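Wanted: people who fold their own laundry

Can a machine fold your trousers yet? Herport would like to say yes. We have spent the spring in Gokent finding out, and the fair answer is that it can fold a tea towel, given a tea towel it has met before and most of the afternoon. Clothes on a bed are another matter.

We are looking for 20 households to take part in Wodimine, our study of ordinary chores, starting in July. You fold, stack and put away as you normally would, using a pair of hand-held grippers. Vlad, our software, tries to learn from it.

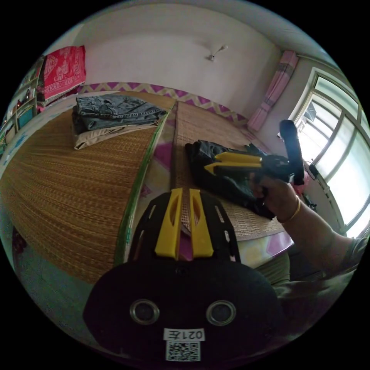

Margit Hegyi doubts it will get far: my jumpers have beaten two husbands and a tumble dryer, she writes, so I'd like to know what Vlad does when a sleeve is inside out.

It stops, Margit. We are working on it, and inside-out sleeves are very welcome in the study.

You will need a bed, clothes to put on it and 9 free mornings. Jeans are especially useful, as Vlad is fairly sure it understands jeans and we would like to test its confidence. Please don't tidy up for us. A machine that only works in a show home is no use to anyone with a drawer that sticks.

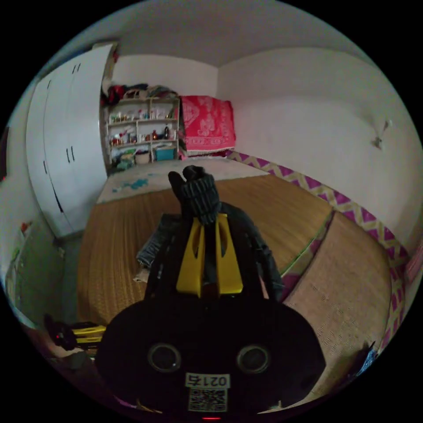

Folding in a bedroom: gripper, denim and straw mat.

We pay 390 euros per household on completion. No technical knowledge is required, and a strong opinion on how shirts should be folded is no obstacle. Apply in writing to the Wodimine desk at Herport, Gokent, by June 20, 2020, saying which chore you would hand over first.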